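4.2 The Pikano kit in use

Skondex sells the Pikano as a complete route to two-handed demonstrations: a pair of hand-held grippers, software and a year of support. The brochure says that a new operator can be "productive within the hour". We were not able to confirm this. Our two operators, neither of whom had used a hand-held gripper before, needed most of a day before their recordings passed the kit's own checks, and one of them had read the manual twice.

Over 6 sessions we made 733 recordings of simple household tasks. The software accepted 72 per cent of them. Skondex does not say what makes a recording acceptable, and when Rizk wrote to ask in June the reply pointed us back to the manual.

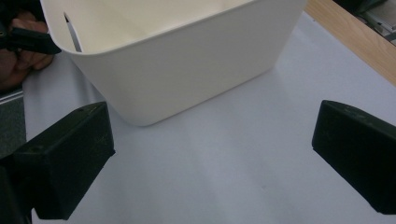 Figure 7. A storage bin on the white table during a two-handed task, with the open fingers of one gripper in the foreground and the other gripper held by hand at the left.

Large, smooth objects gave us the most trouble. The rejection rate for these was well above that for cups and cloths, and the operators complained that they had to plan their grip around the tool. Drurneck, whose older Nimri kit we used for comparison, makes fewer promises and costs less. Its rejection messages at least name a cause.

We would not call the Pikano a poor product. The grippers survived the whole study without repair. But the claim that it saves labour rests on a comparison that Skondex has not published, and our own time sheets (kept by Geagea) show no saving once rejected recordings are made again.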